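Vostholm busca operadores y operadoras para demostración manual de tareas domésticas

Publicado el 9 de junio de 2020
Referencia: VH-27
Lugar: Ernton, con desplazamientos a domicilios de la zona
Jornada: parcial, turnos de mañana o de tarde
Incorporación: inmediata

Vostholm desarrolla programas de control para brazos robóticos de uso doméstico. Nuestros modelos aprenden a partir de demostraciones hechas por personas: alguien realiza la tarea sosteniendo una pinza en cada mano, y el movimiento y el vídeo quedan registrados para el entrenamiento. Ampliamos el equipo que graba esas demostraciones y abrimos varias plazas.

No hace falta experiencia en robótica ni titulación técnica. Hemos trabajado con personas que venían de la hostelería, de la costura, de almacenes y de cuidados. Lo que necesitamos es paciencia, buen pulso y disposición a repetir una misma tarea muchas veces sin perder la atención.

En qué consiste el trabajo

La persona seleccionada recibirá cada día una hoja con las tareas previstas. Casi todas son de mesa y cocina: sacar objetos de una cesta y volver a colocarlos, ordenar cubiertos y palillos, abrir y cerrar recipientes, doblar paños, pasar un objeto de una pinza a otra. Cada tarea se graba entera, de principio a fin, sin tocar los objetos con los dedos. Si algo se cae, se recoge con la pinza siempre que sea posible y se anota en la hoja.

Las pinzas se abren y se cierran con un gatillo. Los primeros días cuesta calcular la fuerza, sobre todo con piezas finas. La formación dura cuatro turnos, es pagada y la imparte Yurii Derkach, responsable de grabación.
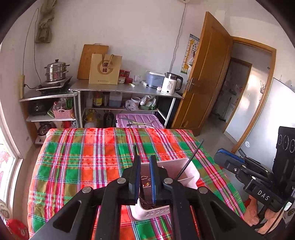

Una parte de las sesiones se hace en nuestro local de Ernton y otra en viviendas cuyos propietarios han firmado un acuerdo con nosotros. En las viviendas se trabaja con lo que hay en la casa. Pedimos discreción, calzado limpio y que al terminar todo quede en su sitio. No se graban conversaciones y no se permite hacer fotografías con el teléfono personal.

Además de las demostraciones con pinza de mano, hay un turno de teleoperación en el local. En ese puesto se maneja un brazo Doucette desde una consola, a unos metros de distancia y con dos pantallas. Se accede a él después de completar 100 demostraciones válidas con pinza de mano. Es voluntario y lleva un complemento por turno.

Qué pedimos

Tener 18 años cumplidos y permiso de trabajo en vigor.
Poder estar de pie o sentado en un taburete alto durante periodos de 50 minutos, con descansos entre ellos.
Uso normal de ambas manos. Las pinzas pesan y el equipo no puede apoyarse en la mesa durante la toma.
Español hablado y escrito suficiente para rellenar las hojas de incidencias.
Disponibilidad mínima de tres turnos por semana.

Se valorará carné de conducir, por los desplazamientos, y haber trabajado antes en etiquetado de vídeo. Si eres zurdo o zurda, indícalo en la solicitud: nos faltan grabaciones con mano dominante izquierda.

Qué ofrecemos

Contrato hasta finales de noviembre, prorrogable según la marcha del proyecto.
Pago de 70 por turno de cuatro horas, formación incluida. Los desplazamientos entre viviendas cuentan como tiempo de trabajo.
Prima única de 1000 al terminar el contrato completo.
Guantes finos, muñequera y revisión del puesto con la persona encargada de prevención, Dörte Kröger.

El pago no depende del número de tomas. Preferimos pocas demostraciones limpias a muchas hechas con prisa, y las tomas descartadas no se descuentan.

Proceso de selección

Las solicitudes se leen por orden de llegada. Quienes pasen la primera revisión harán una prueba práctica de una hora con las pinzas, también pagada, y una conversación breve con Dorottya Bárány, coordinadora del equipo. Respondemos a todas las candidaturas, sean admitidas o no.

Para presentarse basta con enviar un currículum de una página y unas líneas con los turnos disponibles. No adjuntéis cartas de recomendación ni fotografía. Las solicitudes se entregan en la recepción de Vostholm en Ernton o mediante el formulario de esta página, indicando la referencia VH-27.

Las consultas sobre horarios y contrato las atiende Jolán Csonka en la misma recepción, de 9:00 a 13:00. Para la sede de Reledmont hay una convocatoria aparte y no se pueden acumular turnos en las dos.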